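Is my community solar credit supposed to look like this?

Posted by Flirberg, September 26, 2019

I signed up for a share of the Clurkier solar farm in January. They told me I'd save 5 percent. My share made 1,780 kWh so far, the bill shows credit for 1,652, and I now get two bills where I used to get one.

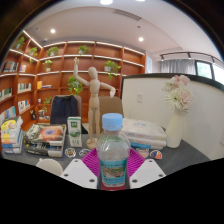 Bottle and mannequin

Did I buy sunshine or a second mailbox?

Stan
Both. The farm bills you for the credits, the utility takes them off your power bill, and the two run on different calendars. Your missing 128 kWh is probably sitting in next month's statement. Mine always is. Add up a full year before you yell at anyone. I yelled in month three and had to be polite for the next nine.

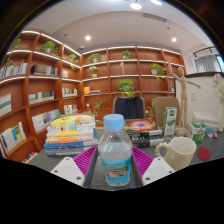 Water bottle, blue label

Clonik
solar is a scam get a woodstove

Flirberg
I rent. The landlord has views on woodstoves.

Stan
One more thing, check the size of your share.

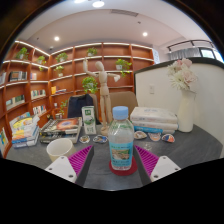 If they sized it off the last tenant's usage you may be paying for more credits than you can burn. I was set up for 2,235 kWh and used nowhere near it. One phone call, long hold music, fixed.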